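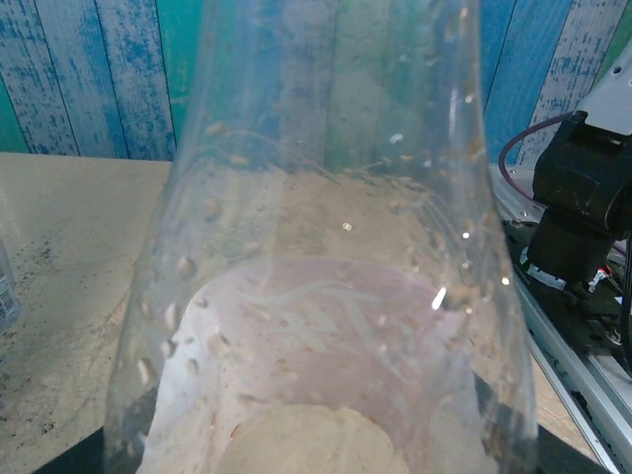
Student Projects / Packaging and Reuse

Empty Does Not Mean Clean: Reusing Clear Plastic Containers for Dry Food

Group report by Saadet Başaran, Karine Pelletier and Vanderleia Bittencourt
Supervisor: Sheldon Beaulieu

1. Why we chose this subject

In our residence almost every kitchen shelf has old plastic bottles on it. Students keep them for rice, seeds and cereal, and when one filling is finished they pour the next one on top. We wanted to know how much is left inside after a container is emptied, and which way of cleaning is practical for a person with a small sink and no special tools.

We began the work in November. The group collected 12 containers from students at Gauthier residence. All of them were of clear plastic, because we had to judge the inside by eye without cutting them open.

2. What stays inside

Small tan grains remain on the inner walls after the container is emptied. They do not spread evenly. In the tall tapering container at the start of this report they are thickest along the two sides and in a band across the middle, and between them there are tiny drops of moisture. There is also a hazy film on the plastic, mostly in the upper half.

We think the moisture is the main problem. A dry grain falls out when you knock the container with your hand, but a grain on a wet wall sticks to it, and shaking only moves it to another place. Two of our containers smelled old when we opened them. Both had been closed while they were still damp.

3. Cleaning

We compared two methods. In the first, we rinsed with cold water and shook for 50 seconds. In the second, we filled the container with warm water and a little washing-up liquid, left it to stand during lunch, and then used a long brush. The first method removed nearly all the loose grains but left the film. The second one removed the film also, except near the shoulder, where our brush could not bend enough. Solange Bouchard from the year above us advised to put a spoon of dry rice in the soapy water and turn the bottle slowly. It helped, although afterwards you must rinse the rice out -- so it is more work.

4. The lid

At first we did not plan to write about lids, but they took much of our time.

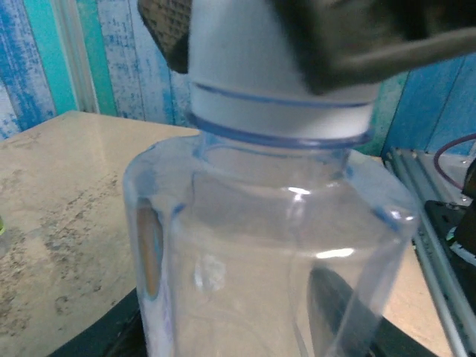 Figure 2. Clear bottle with its white cap and blue rim.

A cap like this one has a ring partway up and a wider rim at its base, and we learned to wash around both. We dried every lid separately from its bottle, with the open side up, and waited until the next morning before closing anything.

5. What we would change

We did not weigh the grains, so our results are only from looking. Next time we would use the scale in the Cikier laboratory. We would also write the drying time on a paper label for each container -- in our notes these times are missing for the first group, and we could not compare them later.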